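About Enitville

Enitville supplies water beads, clear vase fillers and the trays and cups used to handle them. We sell to florists, event dressers, display teams and schools. The company works from a single unit on the Horstead estate, where stock is received, graded, repacked and dispatched. We do not manufacture. The polymer beads come in dry from two producers, and the rigid acrylic beads come from a third.

What we sell

The catalogue has 105 lines, divided into three groups.

Group A is soft beads. These are supplied dry and take up water over several hours. The clear grade is the largest seller by weight. Coloured grades are held in smaller quantities and are dyed by the producer, so small differences between batches should be expected. Customers who need one shade across a large order should say so when ordering, and we will pick from a single batch.

Group B is rigid beads. These are acrylic, do not absorb water and can be used again for as long as the surface stays clear. They scratch if stored loose with grit or wire.

Group C is handling equipment: rimmed trays, clear cups, scoops, sieves and lidded tubs. It began as a list of things we used ourselves and was put on sale when customers kept asking for them.

How orders are packed

Beads are sold by weight. Each bag is filled over a rimmed tray, weighed, sealed and labelled with the grade, the batch and the packing date. The tray stays under the work from filling to sealing. A bead that lands on the floor is discarded, as is anything left in a tray when the grade is changed.

The packing record for the last full year shows 2,986 orders, of which 507 included at least one item from Group C. Orders placed before noon normally leave the same day. Pallet orders are booked separately and need a contact number for the driver.

The Seidel tray

Our standard tray is the Seidel, a dark moulded plastic tray with raised rims and rounded corners. Dark trays were chosen for a practical reason. A clear bead is difficult to see on a white surface and easier to see on a dark one. The rounded corners allow the last beads to be swept out with a finger or a soft brush — square corners trap them.

The Seidel is not intended for hot liquids or for use in an oven. It may be washed by hand in warm water. Repeated machine washing will eventually bow the base, after which it no longer sits flat and should be replaced.

The Prernier cup

The Prernier is a clear, straight-walled plastic cup sold in two sizes. It is used for portioning, for comparing grades side by side and for pouring tests. The clear wall lets the fill level be read from the side without lifting the cup.

Cups are packed in sleeves. A sleeve that arrives split can be returned unopened. Cups that have been used for dyed beads should be kept for dyed beads, as traces of colour will transfer to the clear grade.

Pouring tests

Every incoming batch is poured before it is accepted. A portion is tipped from one cup towards another over a tray, and the person at the bench notes how the beads run, whether they cling to the wall and how far they travel once they reach the tray. Soft beads are tested after soaking and draining. Rigid beads are tested as received.

A batch that clings badly is usually dusty or carrying static. It is rinsed or rested and poured again. If the result is the same the batch goes back. The limits are written on a card at the bench and were last revised on 16 April 2024.

Safety

Dry soft beads are small and swell when wet. They must not be swallowed and must be kept away from young children and animals. We do not sell them as toys and do not supply them for unsupervised play. Schools ordering from Group A are asked to name a responsible member of staff on the order form. If a bead may have been swallowed, seek medical help at once and take the packet with you.

Used soft beads should go in general waste. They should never be put down a sink or drain, where they will continue to take up water.

Staff and history

Enitville was started by Mahlet Berhe, who had been buying vase fillers for a wedding hire firm and found that the stated grade and the delivered grade often differed. The first stock was 2,000 bags of clear beads, repacked by hand in a rented garage. The move to Horstead followed in June of the second year. Mahlet still sets the grading limits and signs off new lines.

Samples

Trade customers may request up to four sample grades without charge. Samples are sent dry, with a soaking note. Please give the diameter of the vessel you intend to fill — it affects the grade we recommend more than the height does.

Customer comments are added below by the office as they come in.

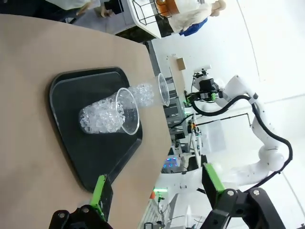
Rinse the rigid ones before first use even if the bag looks clean, and let them drain in a sieve, not on a cloth. Lint from a tea towel shows up badly in a clear vase. I would also like the larger cup sold singly, as a full sleeve is more than a small shop needs.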